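Workshop & Storage > Ceilings, lights and air

How I clean the high places in a workroom

In our workroom the ceiling is from corrugated metal, with beams, ducts and pipes going across, and for a long time I cleaned only what my hand could reach. Then one February I wiped the top of a pipe with a white cloth and was quite ashamed. Now I do the whole ceiling two times in a year.

Start with the electricity. Switch off the lights at the main board and let the tubes cool down. While you wait, cover the benches with old sheets and put small tools into a drawer.

Go along the ridges of the metal, never across them. A soft brush on a long pole is good, and a damp microfibre cloth tied over the brush is better. The beams come next, then the top side of the ducts, where the dust is thick like felt.
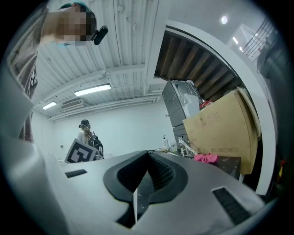

For the air conditioner, close it fully before you touch the louvers. I use a paintbrush of the cheap kind and hold the vacuum hose just under it with my other hand. The filter I wash in lukewarm water with a little dish soap, and it must dry until the next day.

Wooden slats are the slow part. Water leaves marks on them, so I take a dry brush and only afterwards a cloth which is almost dry. If you have stairs with thin metal bars, leave them for the end, as all the dust from above will sit there.

My pole cost 400 rupees and it is still straight.

Indira Pisharody, 25 August 2018

Related tips
Which ladder for a high ceiling?
Dust sheets from old curtains
Taking paint spots off a metal railing

Filed under: Cleaning up high

We use cookies to remember your settings. By staying on this site you accept them.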